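Povdale sets new rules for covering work surfaces in rental shops

Povdale, 2 January 2007

The Povdale building office has published revised rules on temporary surface coverings in rented workshops and light industrial units. The rules take effect in October and apply to any unit let for a term of 3 months or longer. They replace a one-page notice that dealt only with floors.

The revision follows a review of damage claims filed by landlords in the Lumness district, where most of the town's small units are located. According to the office, the largest group of claims involved tables and benches supplied with the unit and returned with glue, ink or cut marks. The old notice did not say whether a tenant had to protect such surfaces, or who paid when a covering failed.

Under the new text, furniture listed in the lease as part of the unit must be covered during any work that uses adhesives, coatings or blades. Coverings fall into 2 classes. Class A is paper, plain or coated, and is treated as disposable. Class B is rubber, cork or sheet plastic and may stay in place for the full term of the lease. A tenant may use either class unless the lease names one.
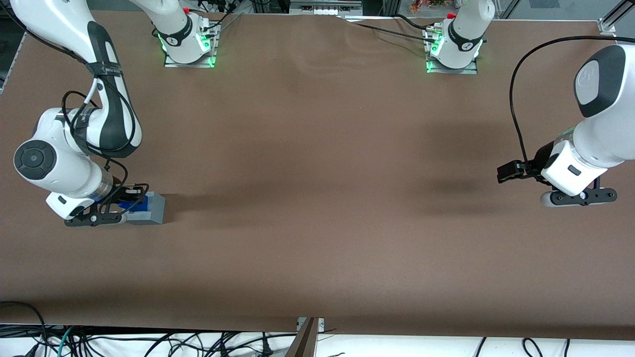
Paper remains the cheaper choice and is expected to account for most coverings in Lumness. It must be laid flat, secured at the edges and replaced when torn or soaked through. Wrinkling alone is no ground for replacement: light creasing of the kind seen near the far edge of the brown paper on the long table in the photo is acceptable under the rules, provided the sheet is intact. Tape may be applied to the underside of the table but may not touch a varnished face — the review found that tape residue had led to nearly as many disputes as the work itself.

Class B coverings carry a separate requirement. They must be lifted once every 14 days so that the surface below can be checked for trapped moisture. The tenant keeps a written record of each check and shows it to the landlord on request. Rubber sheets that have left a stain on a test piece may not be used on unsealed wood.

Trịnh, a supplier of packing and masking materials with a warehouse in Lumness, said it will stock paper rolls in widths that match the standard bench sizes listed in the rules. Tremus, which manages several of the affected units, said it will add the new wording to its leases as they come up for renewal. Leases already signed are not affected until they are renewed or amended.

The office may issue a written warning for a first breach. A second breach within the same lease term carries a charge of up to $500, in addition to the cost of repair. Either party may ask for an inspection before the charge is applied — the request must be made in writing.

Copies of the rules are available at the front desk of the building office during normal hours.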